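July 29, 2018
Mendcombe workshop, bench notes

In on a quiet day to get the shellac tests written up before I forget which board was which. Sunil Sarkar asked for these notes, so I am spelling out more than I normally would.

Boards are the Waweru maple offcuts, all planed in January and kept on the rack by the door. Sanded to 220, wiped down, no grain filler. Two mixes: the old blond flakes from the Drudeck tin, and the new Avalix flakes. Same cut for both, 146 g of flakes to 900 ml of alcohol. Strained through a coffee filter after a night in the jar.

Drudeck flakes left a lot of sludge at the bottom. The filter clogged and I had to change it. Avalix went through clean. I don't know how old the Drudeck tin is. No date on the lid. Dorottya Szűcs thinks it came with the shelves.

First coat on both boards by pad, straight strokes, no oil. The Avalix board could be handled after lunch. The Drudeck board still took a fingerprint at that point, and again when I tried it before sweeping up. I would call that flakes past their life and stop there, but Dorottya wants a second jar made up from lower in the tin. Fine.

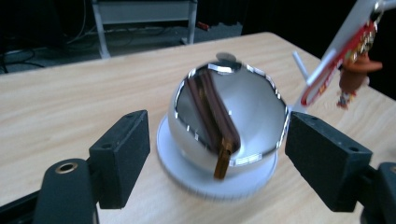 Polished dome on its white base, pale wood tabletop.

Second coat went on the Avalix board only. Some drag toward the far end where the pad was getting dry. Recharged it and left the streak alone to see if it levels. Will cut back with 1,000 paper, used dry, before the third.

Color is closer than I expected. Avalix is a touch warmer on the end grain, same on the face.

To do:
Second Drudeck jar, label it with the date this time.
Water ring test on the Avalix board once it has had a week.
Order alcohol, down to the last can.
Ask Sunil if he wants the back of the boards sealed as well.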